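Louvre (joinery)

A louvre, in joinery, is a panel or opening filled with parallel slats set at a distance from one another so that air, and usually some light, can pass between them. The word is used both for the complete panel and, loosely, for a single slat. Louvred and slatted work appears in shutters, doors, screens, larder cupboards, blinds, bed bases and ventilated cabinets. The terms "slatted" and "louvred" are often treated as equal, although many joiners keep "louvred" for slats that are set at an angle and "slatted" for those that lie in the plane of the panel.

Terminology

The upright members at the sides of a louvred panel are called stiles and the horizontal members at top and bottom are called rails. A tall panel may have a further rail part way up, known as a middle rail or lock rail. The slats themselves are also called blades. The distance from the centre of one slat to the centre of the next is the pitch, and the clear space between two neighbouring slats is the gap. In angled work the overlap is the amount by which the lower edge of one slat falls below the upper edge of the slat beneath it. A panel with no overlap can be seen through by a person standing directly in front of it.

The free area is the total open space of the panel, measured at right angles to the flow of air and given as a share of the whole face. It is always smaller than the visible gap suggests where the slats are angled, as the narrowest part of the passage lies between the faces of the slats and not between their edges.

Types

Fixed louvres have slats housed permanently in the stiles. They are the usual choice for cupboard doors and for external shutters that are not expected to be adjusted. Movable louvres have slats that turn on pins and are joined by a tilt rod, so that the whole set opens and closes together. The rod may be fixed to the front edges of the slats or hidden at the back, in which case it is called a concealed rod.

Flat slatting is made with slats fixed parallel to the face of the panel. It gives no cover against rain and little privacy, but it is simple to make and offers a large free area for the amount of timber used. The slats may run upright or across. Upright slats shed dust more readily and are easier to wipe down, and they can be fixed to curved rails to form a bowed side or a rounded corner. Slats that run across are stiffer against a load placed on them and are preferred for shelving.

Curved slatting is a variant in which the slats themselves are bent along their length. The curve may be produced by sawing from a wider board, by steaming, or by gluing thin layers together over a former. Sawn curves are weak where the grain runs out at the edge, and the fault becomes more serious as the curve becomes tighter.

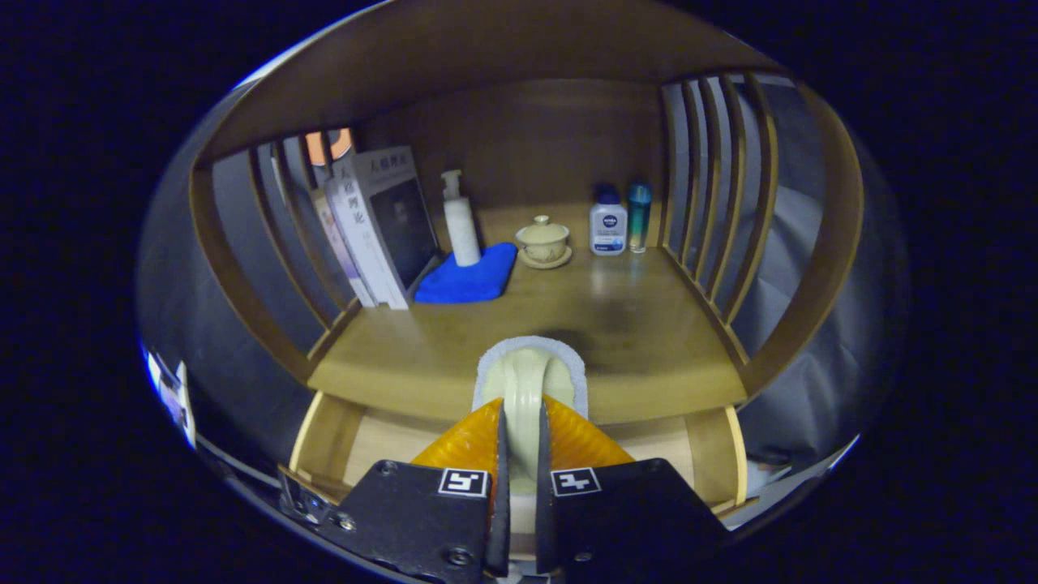 The choice between these methods depends mainly on the section of the slat. Thin slats of straight-grained ash, beech or oak will take a gentle bend after steaming and will hold it if they are left on the former until fully dry. Thicker slats tend to spring back when released, and the former is therefore made to a slightly tighter curve than the one required. Layered slats spring back very little but show glue lines on their edges, which some makers cover with a strip of veneer.

Materials

Softwoods such as pine and western red cedar are common in doors and shutters. Cedar is light, moves little with changes in moisture and resists decay, but it dents easily and its thin edges are readily damaged. Pine is cheaper and takes paint well once the knots have been sealed. Hardwoods are used where the slats are narrow or where the work is to be left unpainted. Basswood and poplar are widely used for indoor shutters on account of their even grain.

Timber for slats is normally quarter-sawn where the cost allows. A quarter-sawn slat is less likely to cup, and a cupped slat is the most frequent cause of an uneven gap. The moisture content at the time of making should be close to that expected in use. Slats made from timber that is too wet will shrink in their housings and rattle, while slats made from timber that is too dry may swell and push the stiles apart.

Construction

Fixed slats are commonly let into grooves cut across the inner faces of the stiles. The grooves were once cut with saw and chisel against a marked template, and are now more often cut with a router guided by a jig. Both stiles are cut from the same template, turned over for the second piece, so that any small error in the spacing appears on both sides and the slats remain parallel. A groove 4 mm deep is adequate for most indoor panels.

Upright slats between rails may be tenoned, dowelled or simply held in a continuous groove with spacer blocks between them. The spacer method is quick and gives very regular gaps. Its weakness is that the blocks carry no load, and a slat that is knocked from the side can turn within the groove. Stub tenons prevent this but call for a separate mortise at each end of every slat.

The order of assembly is the same in most cases. The slats are fitted dry into one stile or rail, the opposite member is offered up from one end and worked along, and the joints are closed lightly before any glue is applied. Glue is used on the main joints of the panel. Slats in grooves are often left unglued, or given a single spot of glue at the middle, so that they can move across their width without splitting.

Finishing is best carried out before assembly. Once the panel is closed the inner faces of the slats cannot be sanded evenly, and brushed finishes collect in the corners. Sprayed finishes reach further but need several passes from different angles. Glossy finishes make scratches and sanding marks on flat surfaces easier to see, and for this reason a satin finish is often chosen for shelves.

Ventilation

The purpose of slatting in a cupboard is to allow the air inside to follow the condition of the air in the room. A closed cupboard against a cold outside wall may become damp, as moist air entering through the door gap cools and cannot easily escape. Openings on two sides are more effective than one opening of the same total size, as they permit air to pass through. Where only the door can be opened up, gaps near the top and the bottom are of more use than a single band across the middle.

Slatted shelves add to the effect by allowing air to rise between levels. Solid shelves are easier to clean and support small objects better. A common compromise is a solid shelf that stops short of the back of the cupboard, leaving a narrow passage behind it.

Maintenance

Dust gathers on the upper face of angled slats and at the foot of upright ones. Dry brushing along the length of the slat is generally sufficient. Wet cleaning should be kept to a minimum on unglued work, as water drawn into the grooves raises the grain and may loosen the fit.

A broken fixed slat can be replaced without taking the panel apart. The old slat is cut through the middle and the halves are withdrawn. The new slat is made slightly short, slid fully into one groove, brought back into the other and fixed centrally with a pin or a spot of glue. Where the groove is too shallow to allow this, one end is held by a thin timber insert shaped to fill the remaining space.

See also

Blind
Jalousie window
Mortise and tenon
Shutter
Steam bending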